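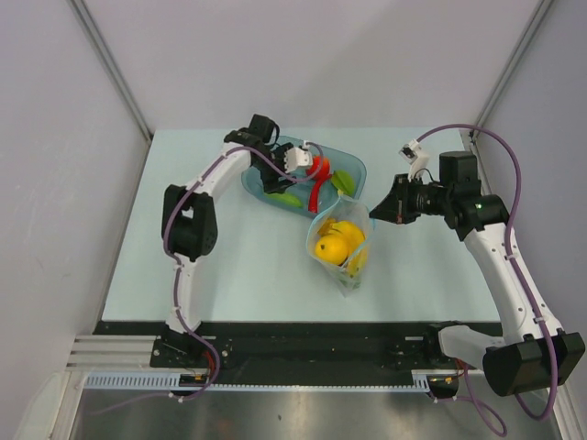 家事・店舗作業の自動化に関する打合せ 議事録

日時:4月20日(土)
出席:Jonatan Fjeld、Lorna Lacson、Medeiros社 2名
記録:Fjeld(日本語の間違いがありましたら、ご連絡ください)

議題1 袋詰め作業について
野菜と果物をトレイと透明な袋の間で移す作業を、二本のアームで行うことについて話しました。Lacsonさんの意見では、固い物をつかむことより、袋の口を開けたままにすることのほうが難しいです。Medeiros社から、店員の代わりになるのはまだ早いという発言がありました。私も同じ考えです。

議題2 評価の方法
Plakano店での試験は200回とします。途中で人が手を貸した回は、成功に数えません。合格の線は90%にする案と77%にする案があり、決まりませんでした。本物のトマトを使う時期も、次回に相談します。

議題3 家庭での利用
洗濯物と食器の片付けについて、短く話しました。家ごとに物の置き場所が違いますので、店の作業を先に進めることになりました。

宿題
Lacson:袋の種類の一覧を作る
Fjeld:Surkerに試験の費用を問い合わせる
Medeiros社:失敗した時の止め方を文書にする

次回の日程は、メールで決めます。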